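Lakwood or Vorkdale for a family week in September?

Posted by orkance_mum

Trying to book a cottage for four of us, kids are 5 and 9. Lakwood is nearer but Vorkdale looks quieter. Is anything still open by then? Don't want to drive 276 miles to find the cafe shut.

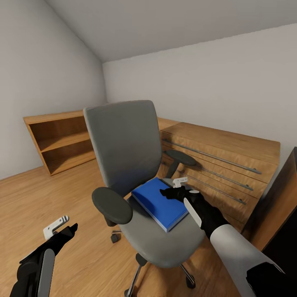 Also is parking a pain, we've got a roof box.

tidewatcher22

Vorkdale, no question. Went last September, nearly everything open till the end of the month exept the boat hire. Sea still warm enough if you're brave. Parking is a field behind the church, no height bar. Bring coins, the machine hates cards.

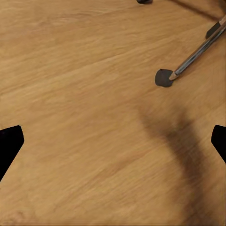 Get a place on the top road if you can, lower one gets the bin lorry at 6am.

Park End Pete

never been to vorkdale but lakwood is fine

wetsocks

Disagree with the first one a bit. Lovely beach but long walk down with a 5 year old, and longer back up. Lakwood has the flat prom and the little train. Busy in August, dead by mid September. 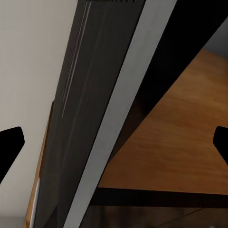

Height bar on the main car park there though, so use the one by the bowling green. Check the cottage has a dryer, you'll need it. And book direct, teh agency fee was daft.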